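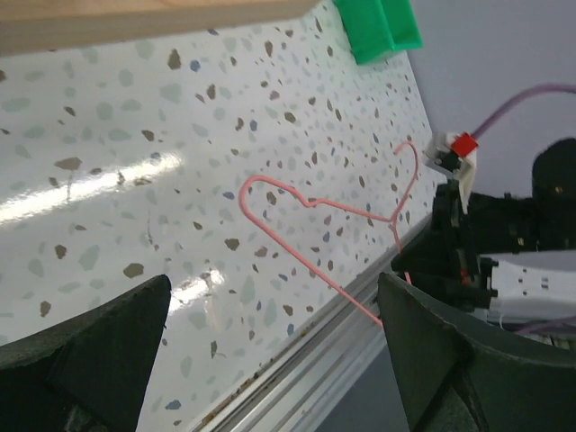
Photo: Rafail Tzanetos / Pindano workshop notes

Wire hanger lying near the front rail

Fault: the right arm stops with an overload on the wrist joint while picking up a wire hanger. The left arm keeps going until its own move ends, so do not reach in when one side goes still.

Cause: a thin coated hanger that lies across the edge of the table can hook under the rail. The gripper closes, the wire flexes, and the joint takes the load. We logged 41 stops of this type before April, 30 of them with the hanger past the edge.

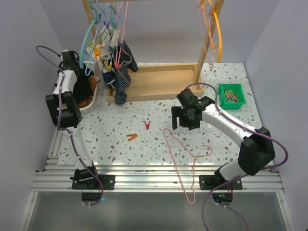 To clear it:

Press the stop button and wait 20 seconds. Hold the forearm before releasing power to the joints – it will drop. Open the fingers by hand and lift the wire straight up. Pulling it sideways scrapes the coating and can bend the hook.

Check that the arm cables still have slack at the elbow. A cable caught under the link gives the same fault code on the Lanis controller. 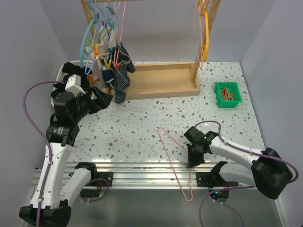
Settings: limit grip force to 62 percent for wire hangers. Thick plastic ones can stay at the default. Set the pickup zone back from the rail by the width of one finger.

Brush lint and crumbs out of the rail groove before restarting. Run the first cycle at low speed with no clothes on the hanger, and keep sleeves and hair clear of both arms.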